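Edge-glued board as a loose top: cupping, finish, and which side up

Woodworking > Panels and Glue-ups

dutunska_shop
Posted September 10, 2019

I have a light-colored glued-up board, maple as far as I can tell, that I use as a loose work surface on top of a perforated table. It gets used mostly for laying out small plastic shape blocks: stars, hearts, hexagons and so on. It is not screwed down. It sits under its own weight.

Since February the board has developed a slight cup across the width. With a straightedge across the strips I can pass a 0.3 mm feeler gauge under the middle. Lengthwise it is flat. The blocks don't care much, but I want the surface flat and I want it to stay flat.

Questions are whether to plane it, flip it, or seal it and wait. The top has one thin coat of oil. The bottom is bare.

Haworth33
Reply #2

The bottom being bare is your answer. One face exchanges moisture faster than the other. Put the same finish on both faces and all the edges, stand it on edge with air on both sides, and measure again in 2 weeks. Do not plane anything until it stops moving.

Post a photo of the top. Strip layout matters.

ratus_b
Reply #3

I disagree that finish is the whole story. Oil does very little to slow down moisture, one coat or five. If the strips were glued with the growth rings all facing the same way, the panel will cup no matter what you wipe on it. Look at the end grain first.

dutunska_shop
Reply #4

Photo of the top. End grain photo will have to wait, my macro lens is out on loan.

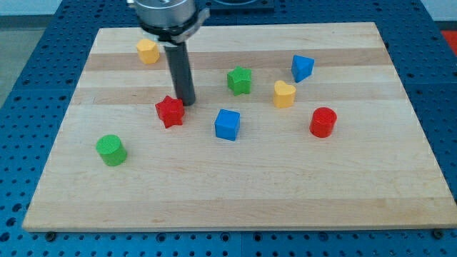
Top face with the blocks out. Note the two darker strips in the upper half.

The two tan-brown strips are what I wondered about. They are in the same half of the board and everything else is cream. Is that heartwood, and would it move differently from the rest?

Haworth33
Reply #5

Probably heartwood if it is maple, though I wouldn't swear to species from a photo. Color alone does not tell you much about movement. Ring orientation does. A flatsawn strip moves close to twice as much across its width as a quartersawn one, whatever color it is.

Check the glue lines next to the dark strips with a fingernail. If you feel a step, that strip is moving differently from its neighbor.

Benedek Fekete
Reply #6

I glue up panels for a living, so two points.

First, 0.3 mm across a loose board is nothing. Seasonal change will give you that and take it back. I would leave it alone.

Second, the perforated table. Air reaches the underside only through the holes, and the covered areas get almost none. The top face is open to the room. That is a bigger imbalance than the missing oil. Put three thin battens under the board, running across the strips, and don't glue them. Screws in slotted holes if you must fix them.

ratus_b
Reply #7

Agree on the air gap. Disagree on "nothing." If he is setting out parts on it and wants them level, 0.3 mm may be over his limit. We don't know what his limit is.

Also, battens raise the top. He may have the height set for something.

dutunska_shop
Reply #8

Height is a consideration but I can absorb 8 mm. Limit is 0.5 mm over the full width, so I am inside it today. I would like some margin.

Fingernail check: no step at either dark strip. There is a faint one near the front edge, between two light strips.

Haworth33
Reply #9

Then forget the dark strips. The step at the front is either creep in the glue or one strip that was wetter when it was glued. Scrape it flush, don't sand. Sanding blocks ride over it and you end up with a hollow.

eltwood_mike
Reply #10

Why not swap it for a piece of MDF with a laminate face? Flat on day one and it stays that way.

ratus_b
Reply #11

MDF sags between supports and swells at the edges if it gets damp. Fully supported on a table it would be fine, I grant you that.

dutunska_shop
Reply #12

I'd like to keep the wood. Plan is to oil the bottom and edges, add battens at 8 mm, scrape the front joint, and leave the rest. Will measure again when the heating comes on and post the numbers.

Benedek Fekete
Reply #13

Measure in the same spots each time. Pencil marks on the edge will do.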